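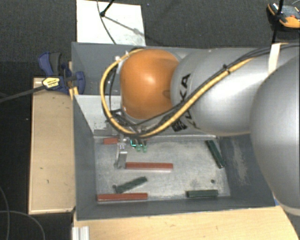 How often should I change the overgrip on my tennis racket?
Every three or four matches if you sweat like I do, and once a month if you're a gentle doubles player with dry hands. Go by feel more than the calendar. Once it's shiny and you've started squeezing the handle to stop it twisting, it's overdue.

I get asked that more than anything else on these pages, so I thought I'd do a proper round-up of racket and kit tips, all of them things I do at my own kitchen table or on the bench in the garage. None of it needs fancy tools. I've got a pair of decent scissors, a hairdryer, some old tea towels and a tin of odds and ends, and that covers nearly everything below.

Putting a new overgrip on

Take the old one off completely. I used to wind the new one over the top when I was in a hurry and ended up with a handle like a rolling pin! Wipe the base grip with a barely damp cloth and leave it for ten minutes or so while you put the kettle on.

Find the tapered end, peel off the little bit of backing tape and start at the butt of the handle. Right-handers usually wind one way and left-handers the other, so that your palm smooths the edges down instead of rucking them up. Pull gently as you go, overlap by a few millimetres, and turn the racket, not your hand. If you get a wrinkle, unwind it and go again (it never flattens out by itself, believe me, I've waited). Trim the end at an angle and tape it off. The tape in the packet is often useless, so I keep a roll of plain electrical tape by me.

I buy the Dritent ones in the big tub because I get through so many. They're a bit tacky for the first set and then lovely.

Sticky mess on the handle

Old base grips leave a horrible brown glue behind. A hairdryer on low softens it nicely, and then it rolls off under your thumb. For the stubborn patches I use a drop of white spirit on a rag, with the window open, and I let the handle air overnight before I wrap it again. Keep the spirit off the strings and the painted part.

Looking after strings

Don't leave your racket in the car. I know, we all do it, but a hot boot is murder on strings and a freezing one isn't much kinder. Mine lives under the stairs now.

After you've played, straighten the strings with your fingers and have a look at where they cross. Deep notches mean one is on its way out. When one goes, snip the rest straight away, starting in the middle and working outwards a few at a time, so the head isn't pulled harder on one side. My local stringer at Duda taught me that after I'd brought in a racket with one broken string that had sat in the bag since October. I did get a telling off.

As for how often to restring, the rule I grew up with is as many times a year as you play in a week. I play 3 times a week in summer, so that's three restrings, and it suits me fine.

The smelly bag

Empty it. All of it, including that side pocket. I found 11 used overgrips, a banana skin and a single sock in mine last time. Shake it out upside down, run the hoover nozzle along the seams and sprinkle a couple of spoonfuls of bicarb inside. Leave it zipped overnight and hoover again in the morning. If it still pongs, sponge the lining with warm water and a splash of white vinegar and hang it outside, open, until it's bone dry.

Clay on white socks

Let it dry first! Rubbing wet clay just drives it in. Bang the socks together out of doors, brush off what you can, then work in a bit of washing-up liquid and leave them in cold water for an hour before they go in the machine. I came home from a week on the courts at Stenditz looking as if I'd been potting geraniums, and every pair came up clean bar one.

Shoes are much the same. Take the laces out, knock the soles together, and get into the tread with an old toothbrush. Stuff them with newspaper and keep them well away from the radiator, or the glue starts to give.

Old balls

Flat balls are far too useful to throw away. I cut a cross in one and push it over the end of the garage broom handle so it doesn't mark the wall. Two in the tumble dryer with a duvet will fluff it up a treat, though it does sound like someone's moving house in there. Only use clean ones, mind, and older balls can shed a bit of fuzz.

And if you've got one of those Flidov ball tubes with the screw top, hang on to it. Mine holds bamboo canes.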